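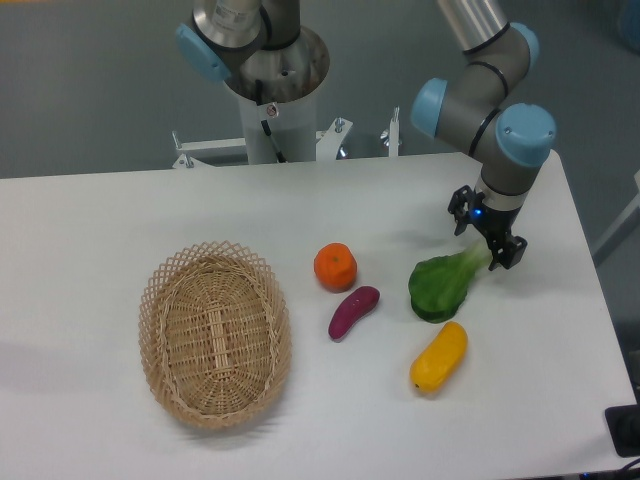

OK, equipment budget thread, as promised to the three of you who asked. We got the go-ahead for a second picking cell at Asham and I've been buried in quotes since Wednesday. I'm having a great time!

1/ Start with the stuff on the table. Toy vegetables and a basket cost next to nothing and they decide what gripper you need. A round mandarin and a floppy-looking bok choy are very different jobs, and I'd much rather learn that before the purchase order goes in.

2/ The arm is the line everyone stares at. Ours came in under what I'd penciled. The lines I'd forgotten: pedestal, mounting frame, cables, spare fingers, freight. Freight!! Put it in a row of its own.

3/ Spare fingers deserve their own post. I budgeted for 2 sets last year, which was silly. This time it's 6, plus a spare gripper cable, and I will sleep better.

4/ Two quotes so far, Imstead and Heo. Imstead is cheaper up front, Heo includes the service visits. I put both into one sheet over three years and they landed a lot closer than the front pages suggested. Ask for the three-year number on day one.

5/ Floor space! The footprint on the data sheet is the base and that's it. You also want the reach, the table, and enough room for a person to walk behind it all with a cart. I taped it out on the floor and lost an argument with a doorway.

6/ Produce for practice: I put down 200 dollars and spent 106. Best line in the whole budget. The leftover is going to more yellow and purple things, so if you have a favorite toy squash, send me a link.

7/ Hours. Corrado Caruso (he set up our first cell and is very patient with me) made me add up to 200 hours of setup and testing. I had written "a couple of weeks" in that box. He crossed it out - fair enough.

8/ Still open: do we buy the Wastis stand or weld our own? Leaning toward buying. If you've bolted an arm to one, how is it for wobble at full reach? Replies are open, and I read all of them at lunch.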